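Dremen Household Tasks Program
Workshop Tips: Recording Sessions at the Table and on the Floor

The following guidance applies to all operators who record household examples for the learning system. It is reviewed each May by Ruth Henao and Kai-wen Liu.

Before recording

Wipe the gripper fingers with a dry cloth and check both surfaces. Note any peeling or fraying in the equipment log before the first episode. Worn fingers may remain in service, but a pair must not be changed partway through a batch.

Route the wrist cables so that each arm can reach the far edge of the table. Move both arms through their full range once with the recorder off.

Keep a clear path to any floor appliance used in the session. Fans should be approached slowly. Fast wrist motion smears the wrist view, and an episode in which the object is blurred for most of its length is of limited use for training.
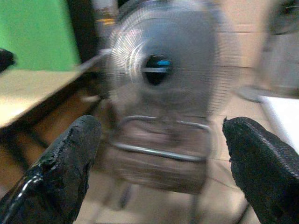
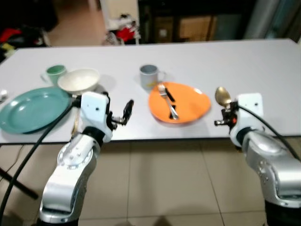

Wrist view during a movement near the fan (first); place settings with a gold spoon in the right gripper (second).

Table settings

Use plates and mugs in different colors. Change the layout after every 15 episodes — a small shift of one plate is enough — and enter the change on the session sheet.

Pick up cutlery by the handle. If a piece slips, let the recording continue and try again. Recovered errors are kept in the set and marked "retry" by the operator. Episodes stopped early are marked "incomplete" and are not deleted.

Length and rest

A table episode should not run past 63 seconds. Operators change places every 30 minutes. Sekar Santoso keeps the rota, and requests for a different slot should reach her by noon on Friday.

After recording

Play back the first and last episodes from every camera. Confirm that the task name matches what was done: "place spoon" and "hand over spoon" are separate tasks and have been confused in the past. Questions about task names go to Korkor Dogbe.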